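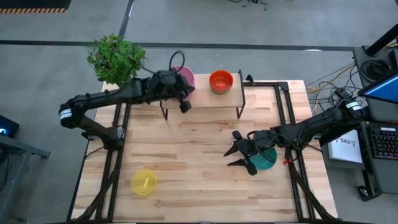
## 3.2. La mesa como superficie de conversación

**Figura 4.** Mesa de madera clara con las tablas a lo largo y un vaso rosa.

Confieso que empecé este trabajo convencida de que la gente hablaba más en el sofá. Es lo que yo hago en mi casa, y supongo que de ahí me venía la manía. Pero en cuanto me puse a transcribir las entrevistas de Kornthorpe (¡qué paciencia tuvieron conmigo!) vi que casi todas las historias de familia que me contaban ocurrían alrededor de una mesa, y casi siempre de una mesa de madera.

Hablé con 18 hogares, repartidos entre Kornthorpe y Zinton, y les pedí a todos lo mismo: que me contaran una discusión, una buena noticia y una tarde cualquiera. De ahí salieron unos 140 fragmentos en los que se nombra un mueble. Los clasifiqué a mano, con rotuladores de colores y bastante café, y luego repetí la clasificación en abril para ver si seguía de acuerdo conmigo misma. En 16 fragmentos no lo estaba, y son los que discuto en el apartado 3.4.

Lo que más me llamó la atención es cuánto se habla de la propia madera. Las vetas y las juntas entre tablas, como las de la figura 4, aparecen en los relatos como si fueran un mapa: «yo me sentaba donde el nudo», «la raya esa era la frontera con mi hermana». Una señora de Zinton me recitó de memoria el recorrido de una grieta de una mesa que vendieron hace décadas, y lo iba siguiendo con el dedo sobre el hule mientras hablaba. En cambio, quienes tienen mesa de cristal o de plástico casi nunca describen la superficie; hablan de quién se sentaba en cada sitio, de la lámpara, del ruido de las sillas.

También están los vasos, claro. Yo no preguntaba por ellos y salían solos: el vaso de cada uno, el que no se podía tocar, el que siempre se quedaba fuera del fregadero. En cuatro hogares el reparto de vasos seguía vigente aunque los hijos ya vivieran fuera, y en uno de ellos me pusieron el agua en uno «de visita» con toda la solemnidad del mundo.

Para comparar usé el cuestionario Fikre, que recoge hábitos de comida en familia, aunque le quité las preguntas sobre horarios (se hacían eternas y me contestaban cualquier cosa). La versión recortada va en el anexo B, junto con las respuestas de Steltness, que fue donde hice la prueba piloto y que no entran en el recuento anterior.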